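Fri 26 July

Bench kitchen, Sellar props. Visitación wants the bowl set dressed by Monday and has sent 119 comments on the subject of purple. I've read 10. Amr's view is that plum counts, and he has gone home on the strength of it.

Oil on the board last night, second coat. Smells of walnuts and regret. 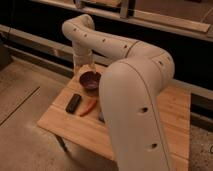

Layout is still too sparse for a supper table. Dragica asked for "something with heat", so the red chilli stays in front of the purple bowl, point to the left. Garlic next, if Zanele hasn't eaten it. Must order more linen from Panyasiri.

3 comments · 2 shares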